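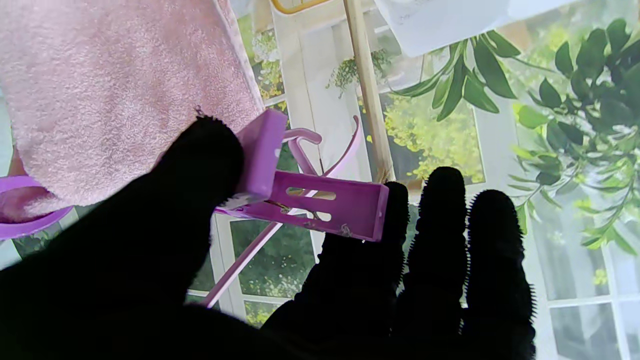
The hand at work on a clip hanger by the window, pink towel and all.

From the Penby workshop: the trouble with clips

Those of you who have been following the laundry project since spring will know that July was meant to be our easy month. The folding work was finished, the basket work was mostly finished, and all that stood between us and a proper demonstration was getting the hand to open a clip, take down a towel, and let the clip go again. Liliana Caruso had it written on the whiteboard as a one-week job. I would like to tell you how that went, partly as a warning to the other groups and partly to thank the people who gave up their evenings over it.

The short version is that the hand stopped letting go. It would close on a clip very nicely, squeeze it, and then when the program told it to open, the thumb would stay exactly where it was. The first time this happened we thought somebody had left an old script running (I am afraid my name came up). The second time, the arm went on to its next move with the clip still in its grip and pulled the whole hanger along with it. The hanger came off its rail, the towel went on the floor, and Zhuoran Cao, who was reaching over to straighten the other end, got a smart rap across the knuckles. She is fine, and was back at the bench after a cup of tea and some ice, but a stiffer hanger or a slightly different reach and we would be writing a different sort of item. We stopped all runs with the arm powered until we understood it.

Finding the cause took longer than any of us would have liked. Idris Parry went through the logs from 300 grasps and found 17 where the thumb had been told to open and hadn't, or had opened so late that the arm was already moving. They came in little clusters, nearly always toward the end of a session, and that set us looking at heat in the thumb motor. We spent the better part of four evenings on heat! We put a fan on it, we rested it between runs, we taped a thermometer to the housing, and the thumb went on sticking whenever it pleased.

It was Hermenegildo Ventura who took the fuzzy covering off and had a look underneath. For newer members, the covering is that bristly black material all over the fingers and palm, and we are very fond of it for the grip it gives on smooth plastic. What it also does is collect lint. Terry towels shed far more than the cotton shirts we had been practicing on, and a good wad of pink fluff had worked its way down to the base of the thumb and packed itself around the joint. Every squeeze on a clip spring pushed it in a bit tighter. Hermenegildo got it out with tweezers and it is now in a jar on the windowsill, in case anyone would like to see it.

So that was the sticking. The more serious matter, and the one Morfudd Gape has been very patient in explaining to the rest of us, is that the arm should never have moved in the first place. Our program sent the open command, waited a fixed time, and carried on without ever asking the thumb where it was. With shirts we had got away with it. Morfudd has rewritten that step so the arm holds still until the thumb reports back, and if it hears nothing within 9 seconds everything stops and the light goes red. She also turned down the pulling force, so a caught hanger now brings the arm to a halt well before anything leaves the rail.

A few new habits to go with it, please. The covering comes off and gets brushed out after every 30 grasps, and the tally sheet is on the clipboard by the door. If the thumb sticks, press the stop button and leave the clip alone until the arm is powered down, however tempting it is to give it a little tug. And hands stay behind the yellow tape during a run, even when a towel is hanging crooked and it is driving you up the wall.

The demonstration has been put back until we have a clean fortnight of clip runs behind us. Liliana is keeping the count and would be glad of company in the evenings from six o'clock. Bring towels if you have old ones to spare, the fluffier the better.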